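Notes from the Back Bench

If you have come by the workshop on a November evening lately and wondered why four of us were hunched over the same table, it's the arm. We have been building it since spring, in fits and starts, and I promised Karine MacLeod I would write something for the newsletter before she asked me a third time.

The idea was Harvey Girard's. He wanted an arm that could sort the bench for us: pick a cable out of the heap, lay it to one side, go back for the next. Harvey has called it Vernard from the first day and I'm afraid the name has stuck. The frame went together nicely over the summer (thank you, Diane Wong, for all that drilling and for the plum cake), and the gripper we have now is the second one, with longer fingers than the first. It closes down to 2 millimeters, which we were all very pleased about until we gave it wire to pick up.

Wire is a rotten thing to pick up! It bends, it slides under its neighbor, and you can be sure you have hold of the yellow one and find you have three others along with it.

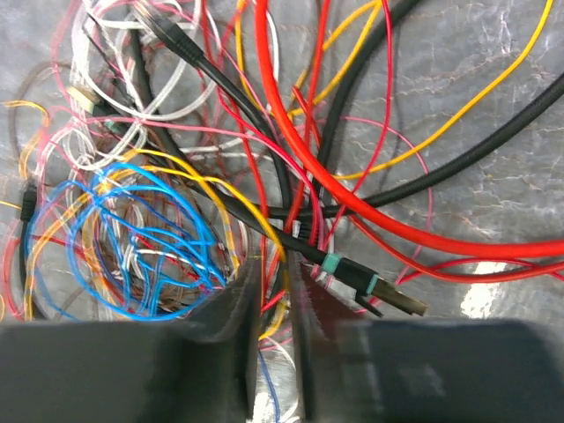

The cable heap from between Vernard's fingers, with the thick red one on top.

So we have been going slowly, with Noémie Gill at the laptop and whoever is free at the bench. We start with the thick cables, where there is something to get hold of, and leave the thin strands for another night. On our best evening Vernard made 17 clean lifts in a row and we all had a second cup of tea on the strength of it. Noémie's log is up to 361 tries altogether, and she has kept notes on the bad ones too, bless her, in case anyone would like to read them over.

Next we want softer pads for the fingertips. Yvette Turcotte has some rubber sheet at home she thinks will do, and if you have any scraps of your own, please leave them in the tray by the door with your name on. We are usually there from 7 in the evening, and you are very welcome to pull up a stool, whether or not you know one end of a motor from the other.

Plendeck Community Workshop | Contact us | © Plendeck Newsletter | Back to top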